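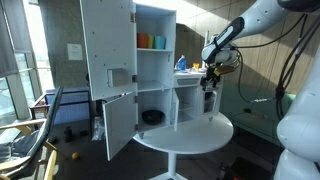 Is the arm going to be ready for the February block of runs? It should be, as long as the new wrist cable turns up when Pameo say it will.

Now the longer version, for Senga Lindsay and everyone else at Prasness who keeps paying our bills. I've been putting this off all week, so it's going out on Saturday, January 27, 2018, with a cup of tea beside me.

The big job this month was the gripper. It had started closing a touch late on one side, and Sinan Akgül spent two days blaming the software before Hüsnü took the fingers off and found a worn pin (sorry, Sinan!). We've fitted a new pin, greased the slides and set the closing force again from scratch. It's been through 300 open-and-close cycles on the bench and I can't hear the click any more.

Second job: calibration. The arm had drifted by almost 3 mm at full stretch, and that's plenty when you're after the handle of a cupboard door. Oğuzhan Taşdemir tightened the base bolts, ran the whole routine again and wrote up the steps properly, so the next person won't have to ring him at home. We now check it every Monday before anything else gets switched on, and it takes 15 minutes if you don't stop to chat.

The toy kitchen needed some love too. I went over the hinge screws with a hand driver – please don't let anyone near them with a power one, the panels won't stand it – and marked where the pedestal table goes so the cupboards end up in the same spot each time.

Money: we've spent £794 so far this quarter, mostly on the pin set, the grease and a spare gripper motor from Karakaya. The wrist cable isn't in that figure. The old one still works, but the outer sleeve is rubbing near the last joint and I'd like it swapped before the long runs start.

One thing I need from you, Senga. Colton Caron at Prisbridge has offered to service the arm's brakes while he's over in February, and he wants a purchase order first. Could you raise it by the end of next week? I'll send his quote separately.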